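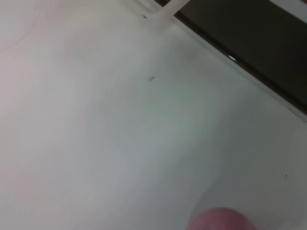

Matte white surface beside a dark area with a thin brown edge strip.

The Surnden work mat is the plainest thing we stock and I love it. It's a big sheet of smooth matte white that turns any old table into a place where you want to cut, glue, sort or fold. Small dark things show up on it right away, so dropped screws and beads get found (my watch repair neighbors are very happy about this!).

It comes in 2 sizes, and the larger one is 167 cm long. Lay it flat overnight before you use it, as it ships rolled and the ends want to curl. Wipe with a damp cloth and a drop of dish soap. Faint marks and shallow creases can show at a low angle, and most of mine have eased out with a warm towel and a heavy book. Please don't iron it.

Under a desk lamp the matte finish is lovely, no glare at all, and paper slides across it without catching. Item 2476, back in stock in February.

Comments

Eino Räsänen
Had the small one for nearly 51 weeks. Still flat. Pencil comes off, red marker did not.

Temitope Tijani
Does it work under a sewing machine or does the machine slide?

Fouad Farouk
Mine slid a little, I put rubber feet on and it was fine.

Keyvan Dehghan
Any chance of a gray one?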